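Workshop notebook, January, 6:40 a.m.

Usmont story, draft 2. Count at close last night 3,884 words, up from 3,555 in the first draft. Growth is almost all in the motel section. Bitine reads submissions of up to 20 pages, so length is not a problem yet. Pace is.

Opening: narrator wakes, lists his symptoms, lights the stove, goes out. Four paragraphs before he speaks to anyone. Tried starting at the bus depot and feeding the waking material back in as fragments. The fragments read as notes. Put the original back and cut the adjectives on the ceiling and the coat. Still slow at the third paragraph, but the voice holds.
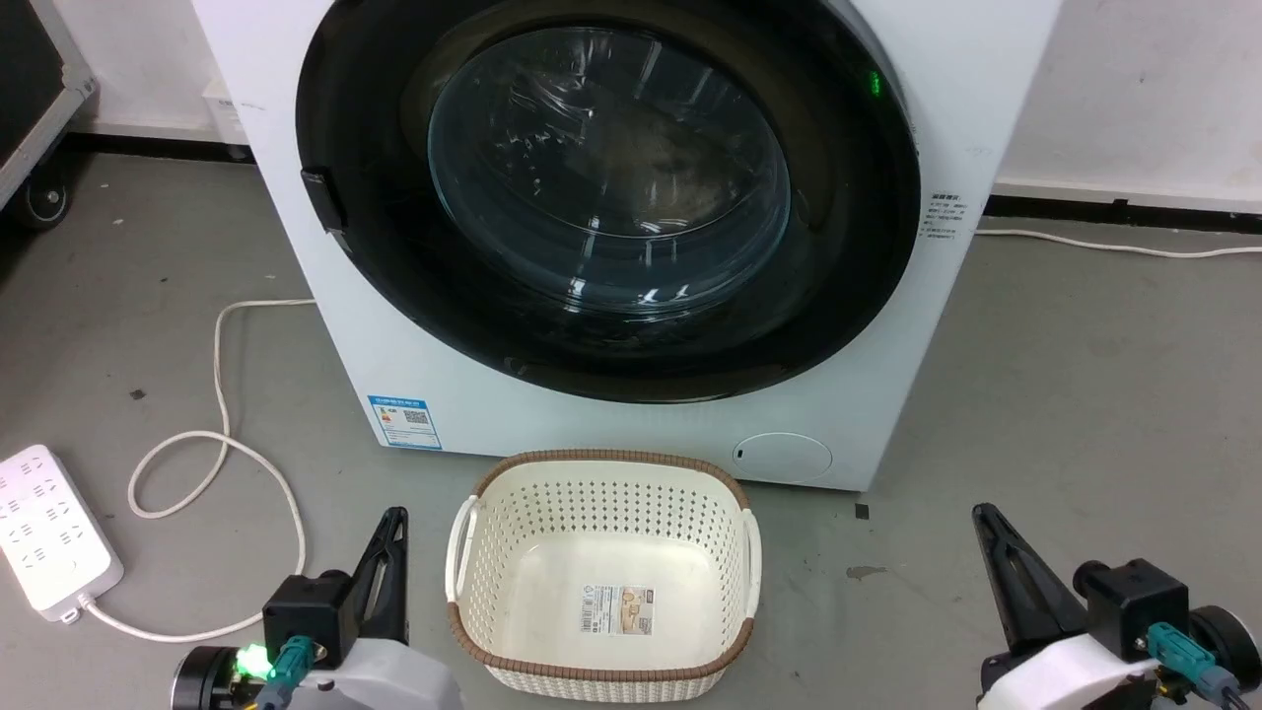 White front loader, concrete floor.

Tense: past throughout, except the fever passage. Changed that to present, read it aloud, changed it back. The shift announced the fever before he had it. Kept one present-tense sentence at the end of the passage. Group to say whether it looks like a typo.

First person: "I" begins 11 sentences on page one. Took out five. Did not touch the run in the argument with the landlord — the repetition is doing work there.

Comments from the Leung Street table, still open:
- The brother's phone call comes too late. Agree. Move ahead of the motel.
- "Tamisex" as the name of the sleeping pill. Half the table laughed. Keep for now, try an unnamed version in the next draft.
- Beer on page one and again on page two. Cut the second. 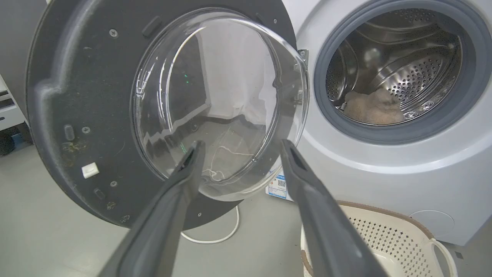

Washer door open, glass bowl at close range.

Dialogue tags: all "said" now. One "muttered" left in by the depot clerk, on purpose.

Ending not touched. He is on the bus and the story stops while he is still describing the seat. Two readers wanted an arrival. Will write one in the separate file and compare — no change to the main draft until the phone call has been moved.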